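4. Setting up offline phrase packs

Titier can translate typed text and signs without a data connection, provided the right phrase pack is already on your phone. Set up your packs at home on Wi-Fi before you travel.

Before you start

You need Titier version 2 or later and a signed-in Wustness account. Each full language pack takes up 305 MB. The short version, called Pal, takes up 143 MB and covers everyday words and menus only.

4.1 Downloading a pack

1. Open Titier and tap the menu button in the top left corner.
2. Tap Languages, then Offline packs.
3. Find the language you want. The list is in alphabetical order by its English name.
4. Tap the arrow beside the language and choose Full or Pal.
5. Leave the app open until the arrow changes to a tick.

Note: If the download stops partway, tap the arrow again. It picks up from where it left off.

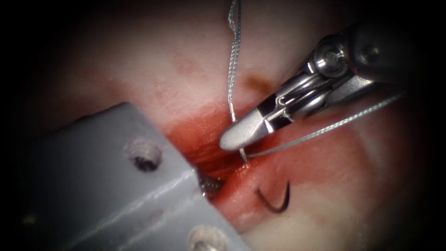

You can store up to 18 packs at a time. To add another after that, remove one first (see 4.3). Full and Pal packs for the same language count as one.

4.2 Choosing where packs are kept

On phones with a memory card slot, packs can be kept on the card.

1. Go to Settings, then Storage.
2. Tap Pack location.
3. Select Phone or Memory card and tap Save.
4. Wait for the message "Packs moved" before you close the app.

Caution: Do not take the card out while packs are being moved. The packs may be damaged and will have to be downloaded again.

Camera translation is slower when packs are on a card. If you use it a lot, keep that language on the phone.
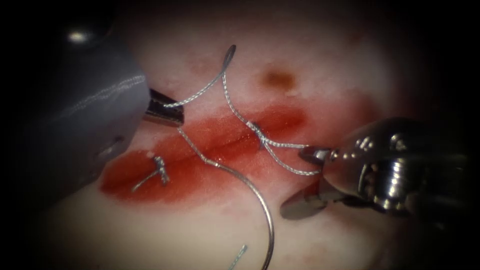

4.3 Removing a pack

1. Go to Languages, then Offline packs.
2. Press and hold the name of the language.
3. Tap Remove, then Yes.

Your saved phrases are not deleted. They stay under Favourites and can still be read, but the speaker button is greyed out until the pack is put back.

4.4 Checking that a pack works

1. Turn on flight mode.
2. Open Titier. A small grey cloud with a line through it is shown at the top of the screen.
3. Type a short sentence and tap Translate.

If you see "Pack not found", check that both languages are installed. English comes with the app, but all others need their own pack, so translating from Finnish to Italian needs two.

Remember to turn flight mode off again. Updates to packs are sent out each April and are only downloaded over Wi-Fi unless you change this under Settings, Data use.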